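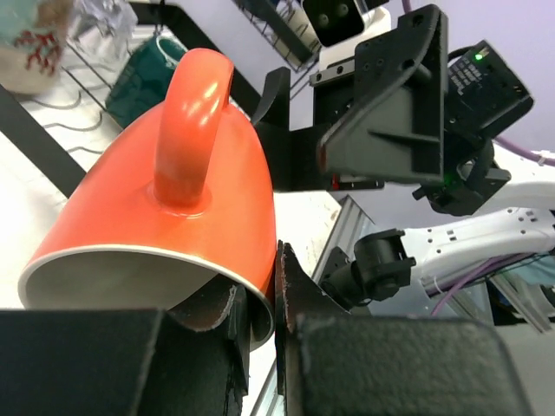 *The orange-red mug in the gripper at the dish station, Senonport open day.*

We went to the Tanley lab in Senonport on Sunday for the September open day. Doors opened at 11 and there was already a line on the stairs. Tickets were free but you had to pick a time slot, and ours had 16 people in it.

Kristaps Vasiliauskas took our group around. The first room was mostly posters and a parts bench, and we didn't stay long. The dish station was next door and that's where most of the visitors ended up.

The setup is a white table with wire racks and mugs, and more than one arm to handle them. The grippers have black rubbery pads on the fingers, and the ones I saw were pretty torn at the edges. Kristaps said they swap them when mugs start slipping – there is no fixed schedule. The grip they use goes over the rim, one finger inside the mug and one outside. Jade Marchand, who came with me, asked why they don't use the handle. He said handles differ too much from mug to mug and rims don't.

It is slow. One mug took long enough that two kids behind us sat down on the floor. The team's goal is 100 mugs in a row without a person stepping in, and their best so far is 33. I liked that they gave the real number.

Farzad Tehrani ran the question session afterward. Most of the questions were about price, and he didn't want to give one. Someone asked about wine glasses and he said not this year.

Coffee was in the hallway, in paper cups. Parking behind the building is tight, so take the tram if you go. The next open day is in spring and the sign-up sheet is at the front desk.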